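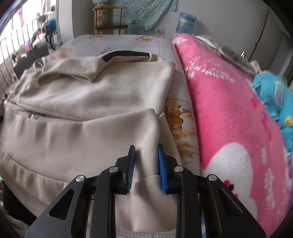

How to Run a Clothes-Folding Gripper Demo at Your Open Day

Posted 26 April 2019 by Siu-fong Pan

We have now taken our hand-held gripper to two open days, first at Ramton and then at the Stirnaston library, and after each one I've had lovely messages from people who want to do the same for their own school or club. I keep typing out the same answers, so I've put everything in one place. It's long, I'm sorry, I do go on when it comes to laundry and robots!

The idea is simple enough. A visitor holds the gripper by its handle, squeezes, and tries to fold a hoodie with it. They get two fingers and no fingertips to feel with, and within a minute they understand more about why robots are slow at housework than they would from any talk I could give.

What you'll need

A hand-held gripper with two fingers and soft pads. Ours is black with blue ridged pads, and the ridges do help on fabric.
A zip-up hoodie or light jacket. Beige or another plain color is nice, as people can see the creases.
A few easier things: a washcloth, a pillowcase, a tea towel.
A bed, or a wide table with a blanket on it.
A clean cloth for wiping the pads.
A small screwdriver that fits the pivot screws on your gripper. Please don't forget this one. We did, at Ramton, and Kwan-ho Ko spent a good part of the morning going door to door asking for one.

Step 1. Pick your surface

If you can borrow a bed, borrow a bed. Hard tables look tidy but the pads knock against them, and people get nervous and start hovering an inch above the cloth. A mattress gives a little, so you can press down into the fabric and close on it without worrying. At Stirnaston we had only tables, and two thick blankets laid one on top of the other did the job nearly as well.

Leave the bedding on! A flowered sheet and a couple of bright blankets feel like somebody's real bedroom, and real bedrooms are where this work would have to be done. It also raises a good question for older visitors, which is how a machine would know where the hoodie stops and the sheet starts. We've had some wonderful arguments over that.

Step 2. Check the gripper before anyone comes in

Squeeze it all the way closed and look at the pads from the front. They should meet evenly from top to bottom. If one side touches first, look at the pivot screws on the linkage and see whether any have worked loose. Snug is right. If you crank them down, the fingers get stiff and small children can't close them.

Then wipe both pads. Fleece sheds terribly and the fuzz packs into the ridges, and once it's in there the pads slide on anything smooth. I wipe ours again every 30 minutes during the day, more often if there's a furry blanket around.

Step 3. Lay out the hoodie

Spread it loosely and let it wrinkle. I used to smooth ours flat before each turn, thinking I was being helpful, and Chia-jung Siu finally took me aside and pointed out that flat cloth is the hardest cloth to grab. There's nothing for the fingers to close on. A garment with some folds in it gives beginners a fair chance.

Put a sleeve or the hood across the top part of the garment so the visitor has to decide what to deal with first. Most go for the hood. Let them.

Step 4. Show one grasp, slowly

Do one yourself before you hand the gripper over. Talk while you do it, if you can do both.

Open the fingers and bring them down on either side of a fold, near the lower part of the garment.
Press gently until the tips sink in a bit.
Close, and stop.

Let everyone have a good look at that point. In the photo at the top of the page the pads are closed on a lower fold of the hoodie, and you can see creases spreading out from the spot where the fabric is pinched. Those creases are worth pointing out to your own visitors. They show which parts of the cloth are being tugged on, and once a child has noticed them they start choosing better places to grab, all on their own.

Then lift a few inches, carry the fold across, lower it, and open the fingers. Opening too high is the usual mistake. The cloth drops in a heap and everybody laughs, so it's not much of a disaster.

Step 5. Hand it over

Give each person one practice squeeze in the air. After that, start with the washcloth and folding it in half. Then the pillowcase. The hoodie comes last, and plenty of people will be quite happy to skip it.

Keep zipper pulls out of the way to begin with. They're small, they slip between the ridges, and a determined eight-year-old will chase one for as long as you allow it. If you have a patient visitor and a quiet spell, though, by all means ask them to take hold of the zipper pull and move it. Kwan-ho Lam managed it on his fourth try and was unbearable for the rest of the afternoon.

If there's a line, have the next person stand at the foot of the bed and call out directions. "Left a bit, down, close!" It keeps them busy and it's a fair taste of what giving instructions to a machine is like.

Step 6. Talk about it afterward

I ask two things. Where did you grab, and what would you do differently? Younger ones usually say they'd use two grippers, and they're right, most folding goes better with two. Older ones tend to ask about sight, and touch, and how you'd write it all down as steps. I don't always have a good answer. I tell them so and we look it up together later.

A few odds and ends

Print fewer flyers than you think. We had 660 made for Ramton and I'm still using the backs for shopping lists.

Left-handed visitors may want to stand on the other side of the bed, so leave space to walk around.

Bring a second hoodie. Ours got a smear of jam on the cuff before lunch.

If the pads slip on nylon jackets, try grabbing at a seam or along the collar trim, where the fabric is thicker.

We'll be at the Dravitz community hall in July with the same setup, plus a second gripper if King-fai Yeh finishes the handle in time. Come and have a go, and bring a shirt you hate folding.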